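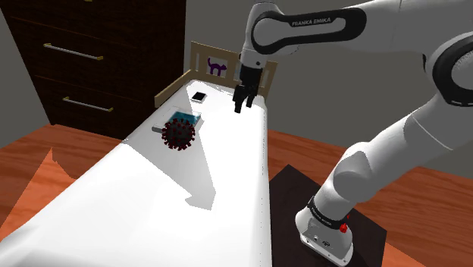
Paltby, Mon 10 September

Lecture notes, week 2: varying the room in simulation
Colm Madigan

Today's paper is the Sandum study by Gyu-bin Min. The question is whether a grasping policy trained in one simulated bedroom still works when the furniture and objects change. The arm is a Franka with a two-finger gripper. Objects are placed on beds and tables, and the virus model is one of them.

Terms to know: policy, rollout, held-out scene.

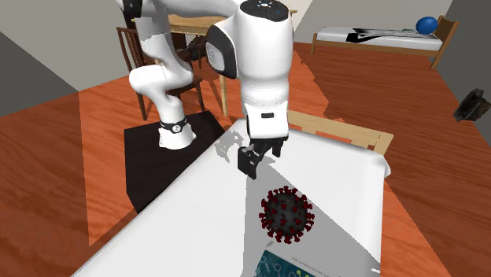
Reading time: 13 min (Min, sections 1 to 3)

Training used 1378 rollouts and testing used 1018. Of the rooms, 22 were held out. Success dropped most when the support surface changed, and much less when only the wall color did. Min puts this down to shadows on white surfaces. We will look at that claim in lab.

Before lab, read the section on lighting and bring one objection to it.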